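Budgeting for hand-held grippers: questions we get asked most

These answers are for the people who hold the purse strings at the Nadgate sites, and for anyone at Cemivdale who has been asked to put a figure on a collection round and isn't sure where to begin. Valentin Trummer keeps the page up to date, and the last proper tidy was in March, after the new price list came in.

## Before you order

**How many grippers should I put in for?**

Start from the number of people who will be recording at the same time, and add one spare for every 4 of them. Please don't start from the number of people on your list! A site with a dozen names on the rota very often has only three or four hands busy on any one afternoon, and the grippers pass between them quite happily. The Cemivdale house began with too many and sent two over to Nadgate in the end, where they are still in daily use.

**What does one cost?**

Our price this year is 1379 for a complete Remutix unit, in euros and before tax. That covers the body, the brackets, one pair of fingers with pads already fitted, the camera mount and a carry case. The camera is a separate line on the order form, and so is the memory card, and we do know how easily those two get forgotten. If you already have cameras in the cupboard, check with Valentin that they fit the mount before you count them as a saving.

**Can we buy the cheaper model without the mount?**

You can, and Wyss will sell it to you, but you would then be making your own bracket. One of our sites did this two years ago and spent a good many evenings at it. If you have someone who enjoys that kind of work, and a decent bench for them to do it on, then by all means ask for the bare body. For everyone else we'd suggest paying for the full unit.

**Do we need a robot arm as well?**

Not for recording. The arms live at the main workshop and are paid for from a different budget altogether, so please leave them out of your sums. Your share of the work is the hand-held part: a person, a gripper, and a sensible set of things to pick up and put down.

## Running costs

**What wears out first?**

The finger pads, by a long way. They are the soft textured pieces on the inside of each finger, and they take all the rubbing. We order them in packs and keep them at Nadgate, so put down what you think you'll need for the season and we will send the lot in one go – it saves on postage, and it saves Valentin a trip to the post office as well. Bolts work themselves out now and again, so a small bag of spares and the right hex key belong in every case.

**How much should we allow for props?**

We set aside 600 per site for a season, and most sites come in under it. Small personal things make up the bulk of the list: hair ties, bracelets, necklaces, watch straps, a tray or two to put them in. Market stalls and charity shops are perfectly good places to buy them, and you may claim these on a handwritten receipt as long as it has a date and a total.

It's worth spending a little thought on variety before you spend the money. Ten scrunchies of the same sort will cost nearly as much as ten different ones and will be far less use. Look for a mixture of plain and patterned, stiff and floppy, and a few with bows or tails. Beads and pearls are handy too, as they shift about in a way that cloth doesn't.
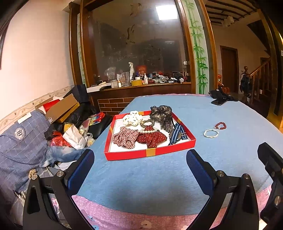

*Hair accessories and jewellery in a red tray, with two bracelets on the sheet beside it and the gripper open in front.*

**Do we have to rent a studio?**

No, and we'd much prefer that you didn't. Ordinary homes are what the work is for, with the furniture where it normally stands and the usual bits and pieces left on the side. A bed, a kitchen table or a wide windowsill will all do for a work surface. We pay a small fee to the household for each half day, and this goes under "places" on the form, not under "equipment", however tempting it may be to lump the two together.

**Should we budget for extra lighting?**

Leave it out of the first order. Do a couple of sessions with the lights the room already has, send us the recordings, and we'll tell you if anything needs adding. Lamps bought in advance have a habit of ending up in a corner with their labels still on.

**What about storage for the recordings?**

Each site needs two portable drives, one for use and one for the copy, and they should never travel in the same bag. Add a card reader if your computer hasn't got a slot. Please buy the drives locally and send us the receipt, as posting them out from Nadgate has caused us more bother than it was worth.

## Timing and paperwork

**How long does delivery take?**

Wyss quotes 23 working days from the moment the order is confirmed. Pads and bolts come from our own shelf and go out with the Wednesday post, so those you can leave until fairly late. If your sessions are due to start on a fixed day, count backwards from there and give yourself a spare week for setting up, charging everything and letting people have a go.

**Can we borrow a unit first?**

Yes, do! There are two loan units at Nadgate, and a site may keep one for a fortnight. It's a lovely way to find out whether the grip suits the hands you have – people with smaller hands sometimes want the short handle, and it's much nicer to learn that before the order has gone in. The short handle costs the same, but it has to be chosen when you order.

**Who signs the order?**

Your site lead signs up to the cost of two full units. Anything bigger goes to Valentin with a note of how many people will be recording and for how many weeks. A few plain lines in an email are enough, and he generally answers by the next morning.

**We have money left at the end of the season. May we keep it?**

Prop money can roll over to the next round. Equipment money goes back into the shared pot, so if you know you'll be wanting fresh pads or a second carry case, put the request in before the books close.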